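Minutes – working meeting on hand demonstrations, table task
Tuesday, April 1, 2025
Present: demonstration group, data group, one guest from Medbridge

1. Opening
The minutes of the last meeting were accepted with one correction: the Taşdemir table is counted from its own log.

2. Demonstrations with the hand-held grippers
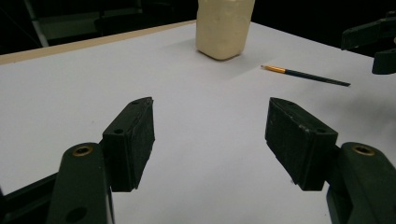
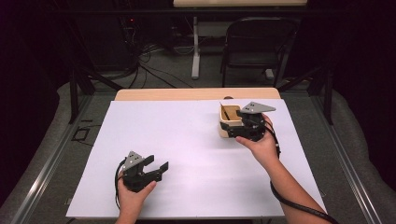
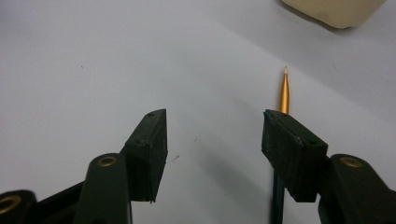
The group has 719 demonstrations on disk. Of these, 600 passed the check and 119 did not. The most frequent fault is a too fast opening of the jaws at the end. It was agreed that the person demonstrating keeps both tools over the board until the recording is stopped.

The guest asked if remote control would give cleaner motion. The group tried it in November and found it slower for thin objects – the operator does not feel the contact. Remote control stays for the Bridunus arm only.

3. Wear of the pads
The data group wishes to change the pads on both tools together. Agreed. The date of change must be written in the log.

4. Open points
– Repeat the 119 failed recordings, left hand first.
– Send the task sheet, version 2, to Jelletwood.
– Decide if pauses are cut before training. No agreement today, it is moved to the next meeting.

The meeting closed at noon.

Contact: demonstration group office, room 123 | Back to top

Comments

Is version 2 of the sheet the one with the longer start pause? I have two files with the same name.

Yes, the longer pause. Please delete the other one.

Point 4: I am for keeping the pauses – the Bridunus arm needs them.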